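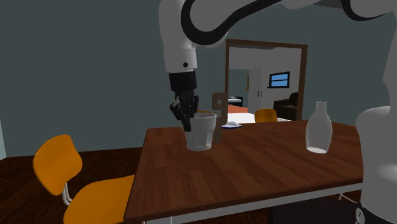 **Wasthorpe lunch club back in July**

May 28, 2021

The Tollen Road lunch club will reopen in July, after more than a year shut. Hot dinners twice a week, same hall, new kitchen hours. Places limited to 40 for now.

Price goes up to £4. Tea and coffee still free.

Organiser Salma Naciri said the phone had "not stopped" since the notice went up in the libary window. "People want their dinner but mostly they want a natter. Some of them have had a very long year of it."

Doors open at 11.30, food on the table at 12.15. Booking needed, no turning up on the day, at least to start with. Regulars from before get first pick, then the waiting list, which had 14 names on it last night.

Cook Fouad Bouzid is back too. Menu not settled. Cheese pie yes, liver "under discussion".

Lifts: Hashini Herath is sorting the cars and is short of drivers for the Jesance estate and the far end of Dubey Lane. Own car, clean licence, free from 10 till 2. Mileage paid. Ring the hall office, mornings best, and leave a mesage if it's engaged.

Menus will go up in the hall porch the week before.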